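**Lighting in Shared Study Spaces: Speaker Notes**
Stultia Library Services, November staff session
Presenter: Yoon-hee Ma
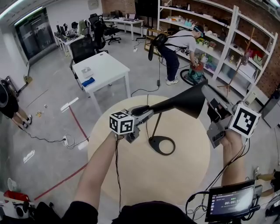

*Slide 1. Black desk lamp on a round table.*

**Opening (keep to two minutes)**

Welcome staff from the Vondeck and Myung branches. State the purpose of the session: to review reading light at the public tables before the winter schedule begins. Questions are taken at the end.

**Slide 2. Current conditions**

- The Vondeck reading room seats 80. Ceiling fixtures date from the last renovation and were placed for the old shelving plan.
- Patrons at the north tables report shadows on the page after 4 p.m.
- Myung has better daylight but strong glare on Saturday mornings. Refer to the floor plan in the handout.

**Slide 3. Task lighting**

Explain the difference between general light and task light. Light from the side opposite the writing hand keeps the hand's shadow off the page. Shades should sit below eye level for a seated adult. Pause here for the Sollari branch to describe its seating trial.

**Slide 4. Proposal**

- Purchase 30 lamps for Vondeck in the first phase.
- Budget request: $3,000, with a further $1,000 for outlets and cord covers.
- Bulbs will be warm white and of one type at all branches.

Note for presenter: the outlet work requires approval from Facilities. Do not give a start date.

**Slide 5. Requests to staff**

Branch leads are asked to return the table survey to the main office by the end of the month. Spare forms are at the back of the room.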